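Memorizing a talk vs. speaking from notes: what worked for you?

Posted in: Presenting & Pitching
21 December 2024

mapleandink wrote:
I have a talk in May, 40 minutes, and I've been going back and forth on whether to learn the whole thing by heart. I'd love to hear how you all do it! 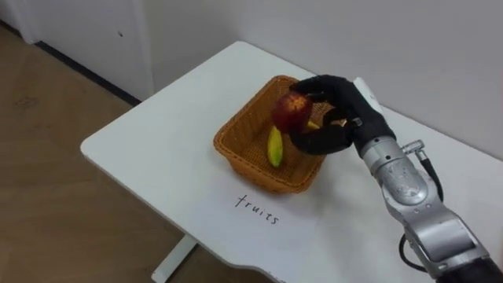
tobogganist wrote:
Please don't memorize it word for word! I did that for a pitch at Holst and lost one sentence, and the rest went with it. Learn your first two lines and your last one cold, and talk your way through the middle.

mapleandink wrote:
Ooh, I like that. Did you have cards with you or nothing at all?

tobogganist wrote:
Cards! One per section, a few words each, in letters big enough to read at arm's length.

quietrow8 wrote:
I'm going to disagree a bit. I memorized all 19 pages for the Zuvska sales meeting and it was the best talk I've ever given (200 people, and I'm the shy one on my team). Once the words were in there I could look up and enjoy the room. The trick is to learn it out loud, walking around, never sitting at the desk.

tobogganist wrote:
How long did that take you, though?

quietrow8 wrote:
Eight weeks, a little every evening. I know, I know. But I loved it!

fernhollow wrote:
Somewhere in the middle for me. I write it all out, read it aloud until I'm sick of it, then throw the script away and make an outline. Our speaking club at Jodport does it this way and people get so much looser by the third run. Record yourself too, it's painful but you catch all the "so, um" stuff.

mapleandink wrote:
Trying fernhollow's way first, with tobogganist's cards as backup. Has anyone used the Clevarov timer app for practice runs?

quietrow8 wrote:
Yes, it's great, just turn the buzzer off before the real thing.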